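梱包用フォームブロックと飲料パウチの分別・減容手順

Wellolis 家事資料/台所編
作成 ノエミ・パルンボ 最終改訂 10月

1. 適用範囲

本手順は、家電や食器の梱包から出る白色の発泡樹脂ブロックと、飲み終えた飲料パウチを、台所のテーブルで分別し、体積を減らして保管するまでの作業を対象とする。食品トレー、緩衝シート、紙製の緩衝材は対象外。紙製緩衝材については「段ボールと紙類のまとめ方」を参照のこと。

自治体の分別区分は地域によって異なる。本文中の「資源」「可燃」の区別は一般的な例であり、居住地の区分表を優先する。転居後に旧住所の区分表を使い続けている例が多いため、作業前に発行年度を確認する。

2. 用意するもの

テーブルクロスまたは作業シート
フォーム用ナイフ(刃渡り100ミリ以上、波刃を推奨)
カッティングマット
キッチンばさみ
計量容器(2000ミリリットル)
透明または半透明の回収袋 2枚
湿らせた布巾
粘着ローラー
油性ペン
養生テープ

ナイフはパン切り包丁で代用できるが、食品用と兼用にしない。筆者はZabalaの波刃ナイフを使用している。直刃のカッターでも切断は可能。ただし刃の送りが速いと切断面が荒れ、粒が多く出る。

計量容器は水の計量に使う。パウチを一つずつ流水で洗う場合は不要。

3. 作業面の準備

テーブルの上から食品、食器、調味料を下げる。クロスを掛けたまま作業する場合は、目の詰まった布またはビニール引きのものを選ぶ。起毛した布、編み目の粗い布は粒が入り込み、ローラーでも取り切れない。

クロスの色は、白い粒を見つけやすい程度に色のついたものがよい。淡色の柄物でも、地色が白でなければ実用上は足りる。白無地のクロスしかない場合は、濃色の作業シートを重ねる。

換気扇は止める。窓を開けている場合は閉める。扇風機、エアコンの風が直接当たる位置も避ける。切断作業を行わず分別だけで終える場合は、この項を省略してよい。

4. 材質の確認

梱包用の白いブロックには、主に次の材質がある。

発泡ポリスチレン:粒が目視でき、折ると乾いた音がして割れる。
発泡ポリエチレン:弾力があり、曲げても割れにくい。指で押すとへこみ、ゆっくり戻る。
発泡ポリプロピレン:粒の境目が見えるが、割れにくい。手触りはやや硬い。
発泡ウレタン:柔らかく、押すと大きくつぶれる。古いものは黄変する。

成形品には識別表示が付いている場合がある。表示は大きな面よりも端面や凹部の内側にあることが多い。表面の薄い跡や擦れは輸送中に付くもので、材質の判断には使わない。

見た目だけで判断できないときは、端を小さく折って確認する。割れればポリスチレン、曲がって戻ればポリエチレンとして扱う。どちらとも言えないものは回収袋に入れず、油性ペンで「不明」と書いて別に置く。
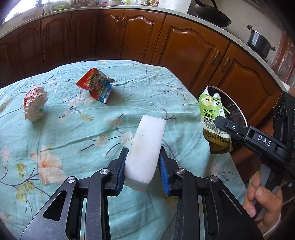 図1 花柄クロスのテーブルと白いフォームブロック。右は飲料パウチ。

5. ブロックの減容

5.1 汚れの除去
テープ、ラベル、紙片をはがす。粘着剤が残った場合は、テープの粘着面を押し当てて取る。溶剤は使わない。シール剥がし液の多くはポリスチレンを溶かし、べたついた塊になる。

5.2 切断線の決定
長い直方体は、長手方向に対して直角に切る。回収袋の底幅を測り、それより短い長さに切断線を引く。油性ペンの線は薄く一本でよい。凹凸のある成形品は、肉の薄いところを線に選ぶ。

5.3 切断
ブロックをカッティングマットの上に置き、広い面を下にする。細い面を下にすると、刃を引いたときに倒れる。利き手でない側の手でブロックの側面を軽く押さえ、指は切断線から離す。強く握るとフォームが変形し、切断面が斜めになる。

ナイフは寝かせ気味に当て、前後に長く引く。押し切りはしない。最後まで切り切らず、底から少し残したところで止め、手で折る。ポリエチレンは折れないため、最後まで刃を通す。

5.4 粒の回収
切断面を湿らせた布巾で押さえる。こすらない。マット上の粒は布巾で集め、テーブルの端から中央へ向けて寄せる。残りは粘着ローラーで取る。掃除機は静電気で粒が管内に付着するため、筆者は使っていない。

切断面が粗くなった片は、粗い面どうしを向かい合わせて袋に入れる。粒の脱落が減る。

6. 飲料パウチの処理

6.1 構造
飲料パウチは複数のフィルムを貼り合わせた容器で、内側にアルミ層を持つものと持たないものがある。注ぎ口付きのものは、口部が硬質樹脂で、本体とは材質が異なる。ストローを差すタイプには口部がない。

輸入品では、表示が日本の識別マークと異なる。中国語など外国語表記のみの製品は、文面から材質名を探すより、切って断面を見るほうが早い。内面が銀色であればアルミ層付きまたはアルミ蒸着品として扱う。

6.2 すすぎ
口部を外すか、上端をはさみで切り落とす。計量容器に水を張り、パウチの中に少量を入れて振り、捨てる。これを二回繰り返す。果汁飲料は糖分が残りやすいため三回とする。洗剤は通常不要。

2000ミリリットルの水があれば、小型のパウチなら家族一日分をすすげる。水が濁ったら替える。

6.3 平らにする
底の折り込み部分を広げ、下から上へ手のひらで空気を押し出す。底に水が残っているとここで漏れるため、流しの上で行う。そのあと口を下にして乾かす。

既に平らになっているパウチも、底の折り込みに中身が残っていることがある。平らであることを、すすぎ済みの目印にしない。

6.4 仮置き
乾燥中のパウチは、ブロックの切断作業を行う面から離す。水気があるとフォームの粒が貼り付き、乾いたあとも取れにくい。テーブルの縁から垂れる位置に置くと、通りがかりに引っ掛けて落とす。Posachの卓上ラックのような、縦に差せるものがあれば使う。水切りかごでもよい。

7. 袋詰めと保管

フォームとパウチは別の袋に入れる。袋の外側に、油性ペンで材質を書いた養生テープを貼る。袋に直接書き込むと、指定袋の場合に回収されないことがある。

フォームの袋は、大きい片を底と側面に沿わせ、中央に小さい片を入れる。無理に押し込まない。袋の口は空気を抜いてから縛る。

保管場所はコンロ、トースター、給湯器から離す。発泡樹脂は熱に弱く、直接火に触れなくても変形する。戸棚の下段か勝手口付近が扱いやすい。台所の吊り戸棚に入れる場合は、照明器具の真上を避ける。

8. よくある不具合

切断中に刃が止まる
ブロックの内部に硬い層があるか、刃に樹脂が付着している。刃を布巾で拭き、別の位置から切り直す。力を加えて押し切ると刃が跳ねる。

粒が手や袖に付く
静電気による。手と刃を湿らせた布巾で一度拭いてから再開する。化学繊維の袖はまくる。

袋の中でパウチがにおう
すすぎ不足か乾燥不足。袋から出して切り開き、内面を拭いてから再度乾かす。切り開いた状態のまま袋に入れてもよいが、角が鋭くなるため手を入れるときに注意する。

材質不明の片がたまる
購入店または製造元の案内で確認する。確認できないものは、自治体の窓口に現物の寸法と手触りを伝えて問い合わせる。

9. 再利用する場合

形の整った直方体のブロックは、廃棄せずに詰め物として使える。食器を送るときの隙間埋め、棚の奥の段差調整など。鉢底に敷く使い方もあるが、ポリスチレンは割れて土に混ざるので、ネットに入れて使用する。

水槽用品や食品の保冷に転用しない。梱包用フォームは食品に触れることを前提に作られていない。

再利用品は表面を固く絞った布巾で拭き、乾いてから保管する。角が崩れたもの、押した跡が戻らないものは再利用から外す。

10. 改訂履歴

5.3 広い面を下にする旨を追記(レメディオス・リバス氏の指摘による)
6.2 果汁飲料のすすぎ回数を変更
6.4 仮置きの項を新設
8 「材質不明の片がたまる」を追加

関連ページ
段ボールと紙類のまとめ方
テーブルクロスの手入れ(布・ビニール引き)
キッチンばさみの分解洗浄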